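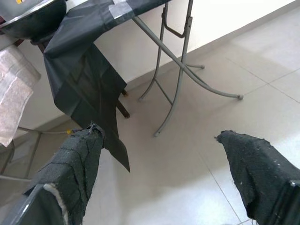 You'll get used to the cranes, a woman at the Uvberg bus stop told me, and by the time they've gone you'll have forgotten which field you used to walk the dog in. She'd lived on the lane for most of her life and she said it quite cheerfully, eating a sausage roll. I'd only come to look at the place for a morning, and I ended up staying until it got dark.

Uvberg, if you haven't been following it, is the big one. Plans for 2,329 homes on what was mostly barley and a failed golf course, with a school, a surgery, a country park and a high street that so far consists of a very handsome kerb. I've been writing about new settlements for long enough to have a drawer full of brochures, and they all have the same watercolour of a couple with a pushchair under a tree that would take 50 years to grow. I wanted to see what it's like before the tree.

The answer in August is dusty! The first phase, which everyone calls Machala after the farm that stood there, has 71 finished houses, and people are living in nearly all of them. They've got front gardens the width of a doormat and back gardens that are (I was surprised) rather generous. The bricks are a soft, mixed red, the roofs are steep, and somebody at the drawing stage has fought hard for proper chimneys, even though there's nothing to burn underneath them.

I liked it more than I expected to. The streets bend a bit, so you don't see the whole estate laid out in front of you like a car park, and the garages are tucked round the back. Children were cycling in the road because the road doesn't go anywhere yet.

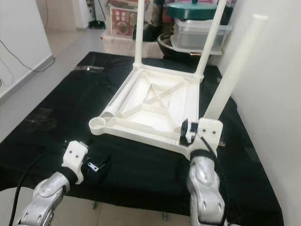
What it hasn't got is a shop. The nearest pint of milk is in Indby, two miles off along a road with no pavement for half its length, and every single person I spoke to brought this up before I'd asked. The outline permission says the first shop unit has to open before home number 154 is occupied, which sounded sensible in a meeting, I'm sure, and feels like a very long time when you've run out of teabags. A chap washing his car told me he'd started keeping a second freezer in the garage. His neighbour does a shared run to the supermarket in the evenings, with a list pinned up by the postboxes.

The bus is better than I'd feared. It comes hourly and goes right into Kiltel, where the station is, and the developer is paying for it during the early years. After that it has to stand on its own feet, and I've seen enough of those arrangements wobble to be a bit nervous — a bus with six people on it is a lovely thing to ride and a hard thing to fund.

Then there are the people who were here already. The lane has a dozen old cottages, and the new houses come within a field of them. Some of the owners fought the scheme for years. One couple still have their poster up in the window, faded to pale green, though they told me they'd been to the street party at Machala and had a nice time. Their real worry now is water. The bottom of the lane has always flooded, and they'd like to see the new ponds get through a wet winter before they believe in them. I would too.
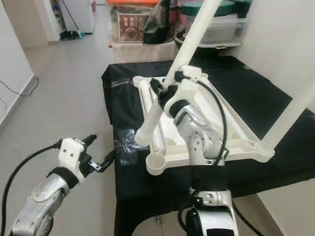
## If you want to go and look

Take the train to Kiltel and the hourly bus from outside the station, and get off at the Uvberg lane end, where there's a shelter. From there you can walk through Machala and out to the first of the ponds in under half an hour. The path along the northern hedge is open, but it stops at a fence where the next phase begins, so you'll have to come back the same way.

The show home opens at ten in the morning. Nobody minded me wandering in with muddy boots once I'd taken them off, and the upstairs landing has the best view over the part that's still barley. Bring lunch, or change buses in Indby on the way home, where the bakery does a good cheese scone until they run out.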